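4. Alta en la ciudad y reserva de alojamiento temporal

Este apartado explica cómo registrar la llegada de un empleado desplazado y reservarle alojamiento en Bermúdez durante los primeros meses. Antes de empezar, compruebe que la ficha del empleado está creada en Zenley (apartado 2) y que el contrato figura como firmado. Si el contrato sigue en borrador, el botón Nueva estancia no aparece.

4.1 Crear la estancia

1. Entre en Zenley con el usuario de su departamento.
2. En el menú de la izquierda, abra Desplazamientos y pulse Nueva estancia.
3. Busque al empleado por apellido o por número de ficha.
4. Indique el mes de llegada. El día exacto puede completarse más adelante, cuando haya billete.
5. Seleccione la ciudad de destino y el barrio preferido. Para Bermúdez hay dos zonas con convenio: Norano y Tulari.
6. Pulse Guardar. La estancia queda en estado Pendiente.

Nota: Norano queda cerca de las oficinas y tiene tranvía hasta medianoche. Tulari es más barato y tiene colegios, pero el último autobús sale a las 22:30. Si el empleado viaja con hijos, pregúntele antes de elegir.

4.2 Reservar el alojamiento

1. Abra la estancia y vaya a la pestaña Vivienda.
2. Marque el tipo: estudio, piso de un dormitorio o piso familiar.
3. Introduzca la superficie máxima. El límite del convenio es de 65 metros cuadrados para una persona o una pareja; los pisos familiares no tienen límite, pero requieren visto bueno.
4. Elija uno de los pisos de la lista y pulse Bloquear. El bloqueo dura 13 días.
5. Envíe la propuesta al empleado con el botón Compartir ficha.
6. Cuando el empleado acepte, pulse Confirmar reserva.

Precaución: si el bloqueo caduca, el piso vuelve a la lista general y el precio puede cambiar. El sistema no avisa.

4.3 Fianza y gastos

La fianza es de 500 euros en las dos zonas. La adelanta la empresa y se descuenta de la última nómina solo si hay desperfectos. Los suministros corren a cargo del empleado a partir del segundo mes.

1. En la pestaña Gastos, pulse Añadir fianza.
2. Adjunte el justificante de la transferencia en PDF.
3. Si hay ayuda de instalación, añádala como línea aparte. El máximo es de 300 euros y no admite anticipos.
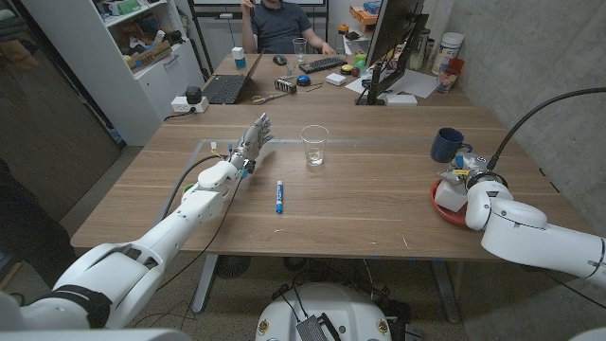
Servicio de Movilidad y Acogida – Área de Personas

4.4 Empadronamiento

El empleado debe empadronarse para abrir una cuenta bancaria de residente y pedir médico de cabecera. La cita la pide el propio empleado en la web del ayuntamiento; desde Zenley solo se genera la documentación.

1. En la pestaña Documentos, seleccione Certificado de ocupación.
2. Compruebe que el nombre coincide letra por letra con el del pasaporte, incluidos los segundos apellidos.
3. Descargue el certificado, fírmelo y envíelo al empleado.
4. Una vez hecho el trámite, suba el volante de empadronamiento y cambie el estado a Residente.

Nota: en mayo y en septiembre las citas tardan bastante más. Pídale al empleado que la solicite en cuanto tenga la dirección confirmada, aunque todavía no haya viajado.

Precaución: no cambie el estado a Residente sin el volante. Al hacerlo se cierra la pestaña Vivienda y solo puede reabrirla un administrador.

4.5 Prórroga o salida anticipada

Para prorrogar, abra la estancia, pulse Ampliar e indique el nuevo mes de salida. La prórroga mantiene el precio si se pide antes del último mes.

Para una salida anticipada, use Cerrar estancia y adjunte el acta de entrega de llaves. Sin el acta no se devuelve la fianza. Las consultas sobre estancias cerradas se dirigen a Yesenia Orozco.

Comentarios (3)

Lertchai Chaiyaporn
En mi caso el certificado salió con el nombre y el apellido al revés y en el ayuntamiento no me lo aceptaron. ¿Se corrige en la ficha o en la estancia?

Yesenia Orozco
Hola, Lertchai. En la ficha (apartado 2). Después hay que volver a generar el certificado, el anterior no se actualiza.

M. R.
El paso 4 del 4.2 a mí me sale como "Retener" y no "Bloquear". Supongo que es lo mismo.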